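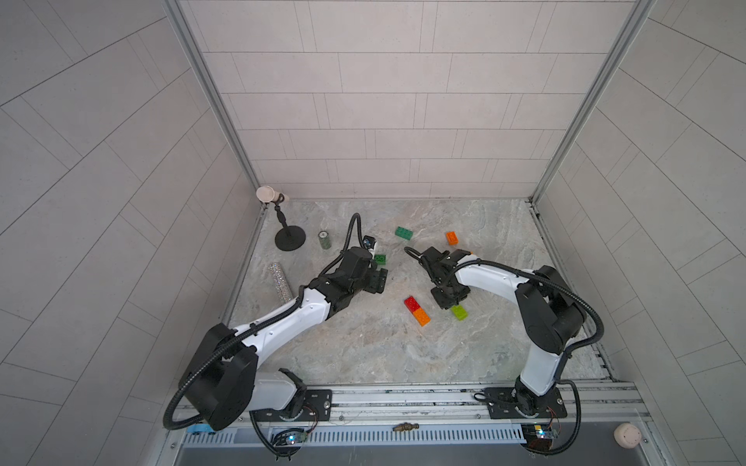 Grout haze that keeps coming back on matt wall tiles
Posted in Kitchens, Tiling and Regret

Angharad Morgan
Member, Hatlow

I tiled the kitchen wall behind the sink and along to the back door in January. Matt grey porcelain, brick pattern, mid-grey grout. I'd never tiled anything before, but I had watched a great many men in fleeces do it online and felt I'd absorbed the essentials.

The tiles are straight. I mention this because it's the last good news in the post.

There is a whitish bloom over most of them, worst in the stretch between the sink and the window. When I wipe it with a damp cloth it vanishes completely and the wall looks like the one in the brochure. I put the kettle on, feel pleased with myself, and by the time I've drunk the tea it's back. I have now cleaned this wall more often than I've cleaned the rest of the house put together, including the oven, which I regard as self-governing.

What I've tried:

Warm water and a sponge (see above)
Washing-up liquid, which gave me the same bloom but with smears
White vinegar, one part to lots of water. Slight improvement, kitchen smelled like a chip shop until Tuesday
A dry microfibre cloth and bad temper. This did more than the vinegar

The grout was Claterix flexible, the ready-mixed sort in a tub. I wiped down as I went, or I thought I did. If I'm being strict with myself I grouted the whole wall in one go, went off for a sandwich, and then wiped it. The sandwich may have been a long one. There was a phone call from my sister in the middle of it.

The man at the tile shop sold me a bottle of Jesten haze remover and I haven't dared open it. The label has a picture of a dead-looking hand on it and says not to be used on natural stone. The wall is porcelain, but the worktop below is marble-effect something that came with the house, and I couldn't swear in court as to what the something is.

So, is it haze at all? Or is it damp coming through, or have I bought bad tiles? Do I use the scary bottle? And if so, how do I stop it running down on to the worktop? The tiles cost me more than my car is worth, so "hack it off and start again" will be read but not enjoyed.

Edited to add: outside wall, no sign of damp on it before, and the bloom is on the faces of the tiles. The grout lines themselves look fine. They're rather good, if anything.

nivenroad_dave
Posts: 2,057

Vinegar. Works every time. You're not using enough of it.

Also should of sealed them first.

plumbline
Moderator, Posts: 1,240

I'd stop with the vinegar, Dave's faith in it notwithstanding. A cement grout doesn't like acid much, and a ready-mixed one usually isn't cement in the first place, so the acid has nothing to get its teeth into. You've been pickling your kitchen for very little return.

It sounds like ordinary grout haze to me. The giveaway is that it goes when wet and returns when dry. A thin film on a matt surface turns see-through with water on it, so you think you've removed it when all you've done is hide it. Salts coming through from a damp wall would normally show up along the grout lines first, as a sort of white fur, and you say yours are clean. Bad tiles are possible but I've been at this a long while and I've met far more long sandwiches than bad tiles.

The important thing is to find out what sort of grout you've got on there, and I mean properly, off the tub. Ready-mixed grouts are mostly acrylic or something like it. When they dry on the face of a tile they leave a film more like a very thin coat of paint than a layer of dust. That's why the dry cloth and temper did better than the wet sponge: you were rubbing it off. Most bottles with an alarming hand on the front are acid, meant for cement haze. Read the back of your Jesten bottle. If it says it's for cement residue only, take it back to the man and ask him for the one for acrylic or "polymer" residue. He'll have one. He may sigh.

If you can't find the tub, and who can, smear test. Find a spare tile that got some grout on it (you'll have one in the shed) and scrape at the grout with a fingernail. Acrylic tends to come up in little rubbery rolls. Cement comes off as grit.

Then, in this order:

Pick one tile. Somewhere dull, low down by the back door. Do the whole business on that tile alone and leave it overnight before you decide anything.

Start dry. A white nylon scouring pad, the non-scratch kind, in small circles. Not the green ones. The green ones will polish a matt tile in patches and you'll have a new thing to post about. See how much comes off before you reach for any bottle.

If the pad isn't enough, use the right remover, diluted as the label says. Wet the grout lines with plain water first so they drink that and leave the cleaner alone. Put it on with a sponge, nearly wrung out, so there's nothing to run. Give it the time on the label and no longer, then work it with the white pad.

Take the dirty liquid away with a sponge and then a second, clean sponge. This is where most people come unstuck. They loosen all the haze, push it round the wall with a bucket of grey soup, and let it dry back on in a fresh pattern. Change the water until you're bored, then once more. Buff it dry with an old towel.

For the worktop, assume it's real stone and treat it accordingly. Polythene sheet taped along the very bottom of the tiles with decorator's tape, then an old bath towel on top of the sheet to catch drips. Lift the towel off as you go, don't leave a soggy one lying there. If you want to know what the top is made of, look underneath where it overhangs or round the sink cut-out. Laminate gives itself away with chipboard. Solid marble gives itself away by being extremely cold and having cost somebody a fortune.

Gloves, window open, and don't mix it with anything, bleach especially. Don't do it on a day when you've got people coming.

On sealing: glazed porcelain doesn't need it. Unglazed matt porcelain sometimes gets a coat before grouting so that this doesn't happen, so Dave has a point there, delivered a couple of months after it was any use. Don't seal now, whatever you do. You'd be varnishing the haze in.

tessa in the annexe
Posts: 3

I joined to ask about a dripping overflow but I had this exact wall so I'll chip in!

Mine was the shower, same sort of brick pattern, and I spent weeks on it. Tried everything including toothpaste (don't, my bathroom was minty for ages and the haze was still there, only fresher). In the end it was the melamine sponges that shifted it, those white ones that crumble away to nothing. I got through 40 of them. I bought them in a big bag off the market so it wasn't ruinous but I did have forearms like a docker by the end. They are slightly abrasive so try it somewhere hidden, a friend of mine took the shine off a gloss tile with one, though if yours are matt there's less shine to lose.

Do it with a torch held flat against the wall so the light skims along. Under the normal ceiling light I kept thinking I'd finished, and then the sun came round in the morning and showed me every swipe.

Does anyone know about overflows or should I start a new thread?

plumbline
Moderator, Posts: 1,240

New thread please, Tessa, under Plumbing. The torch is a good tip. I'd still try the nylon pad before the melamine, but I can't argue with forearms.

Angharad Morgan
Member, Hatlow

Found the tub. It was holding the shed door open. Acrylic, says so in letters the size of an ant, and the Jesten bottle says "cement-based residues only" in letters slightly smaller. So I'd have been flinging acid about the kitchen to no purpose, and I'm grateful to be stopped.

Did one tile by the back door with a white pad, dry, and left it overnight as told. It's a different colour from all its neighbours. It's the colour I paid for. The rubbery little rolls were all over the floor and the dog took an interest, so she's now shut in the front room on tile days.

I've looked under the worktop with the torch and it's chipboard. I'll tape it up anyway. The bottle's going back on Saturday and I'll report on the sighing.

nivenroad_dave
Posts: 2,057

Still reckon vinegar would of done it.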